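Rainwater tank at Fetcombe: filter, pump and level readings

The tank behind the garage at Fetcombe has now been through most of a dry summer, so there is enough in the log to say what works and what I would change. It holds 2000 litres, stands on a concrete slab and takes water from the garage and the rear lean-to. It feeds one outside tap and a drip line to the vegetable beds. Nothing in the house is connected to it, which kept the pipework simple and meant I didn't have to think about backflow into the mains.

The collecting area is 44 square metres measured flat, ignoring the slope. That gives 44 litres for each millimetre of rain in theory and noticeably less in practice. The first part of any shower goes into wetting the tiles, and in a strong westerly a fair amount overshoots the gutter on the lean-to. Short showers in July barely moved the level. One long wet night did more than all of them together.

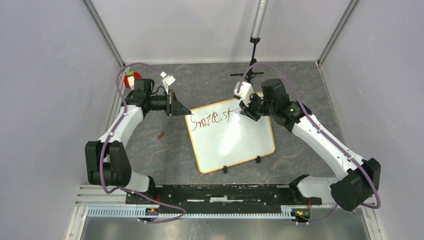 Level readings were the weak point from the start. I fitted a clear sight tube up the side of the tank and it went green within weeks. Black tape along the back half slowed this down but made the water line harder to see, so the readings from the first month are probably out by the width of a finger either way. I now dip the tank with a marked batten through the inspection hatch and write the figure up straight away in the garage. A glossy surface needs some thought about lighting: the white board in the photo has a bright patch running diagonally through its middle, and the writing is legible where it sits up and to the left of that. My own readings go on the side away from the strip light for the same reason, then into a spreadsheet at the weekend.

Filter

The downpipe filter is a Guvico, the smaller of the two sizes. It is a sloping mesh in a housing that diverts into the tank and lets leaves carry on down to the drain. Under moderate rain it does this well. In heavy rain a good share of the water carries on down with the leaves, and as heavy rain is when most of the water arrives, I would buy the larger size if I did it again.

The mesh needs a brush every couple of weeks in spring, when the birch catkins come down, and much less often after that. Catkins are worse than leaves. They lie flat, mat together and turn the mesh into a lid. Moss from the north side of the garage roof comes second. An old washing-up brush is enough for both, used from the underside so that the bits are pushed out and not further in.

The outlet on the housing has a push-fit collar that doesn't quite match standard round downpipe. I used a rubber coupling with two clips. The supplied foam ring is not worth fitting.

Pump

The pump is a Zorum submersible with a float switch, hung on a rope so that the intake sits clear of the bottom. I started with it standing on the floor of the tank and drew up fine black silt each time it started. Raising it cost me some usable depth but the drip line has not blocked since.
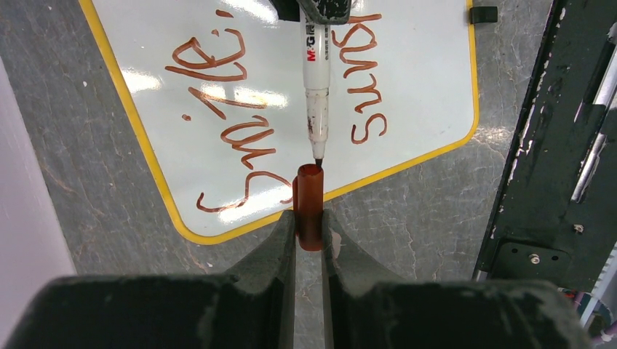 The float switch needs more room than the manual suggests. If the cable is left long, the float can catch under the hatch ladder and hold the pump on when the tank is low. I shortened the loop and tied it off at the handle, then tested it by running the tank down to the cut-off with a hose. It now stops with a reasonable margin of water above the intake. Do this test before relying on it - a dry run of any length will finish the seals.

Pressure at the outside tap is adequate for a watering can and a plain hose. It is poor for a spray gun. The drip line wants very little pressure, so I put a reducer on that branch and a ball valve ahead of it. The non-return valve came from Wang, the plumbing counter on the trading estate, after the one supplied with the pump kit began to weep at the thread. PTFE tape didn't cure it. The brass replacement has been dry throughout.

Overflow

The overflow runs to a soakaway at the far side of the path. It has been used on six days this year, all of them before May. I had the pipe too flat at first and water stood in it, which brought gnats. It now has a steady fall and a piece of stainless mesh over the end, held on with a hose clip.
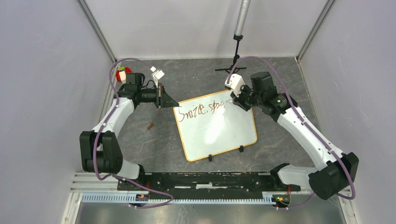

Page last changed: Monday, August 22, 2022

Running costs

I haven't metered the pump separately. The saving on the water bill is easier to get at, and it is small: around 2000 litres a month in the growing season comes off the meter, so the kit will be a long time paying for itself. The case for it was always that the beds could still be watered under a hosepipe restriction, and that the tomatoes would be on soft water. I can't see any difference in the tomatoes.

Still to do

Lag the short run of pipe between the hatch and the garage wall before the first frost. Replace the two plastic clips on the lean-to downpipe, one of which has split. Fit a drain cock at the lowest point of the drip line so that it can be emptied without undoing the reducer. The slab has settled slightly at the back corner and I want to put a level across it while the tank is nearly empty, probably next week if it stays dry.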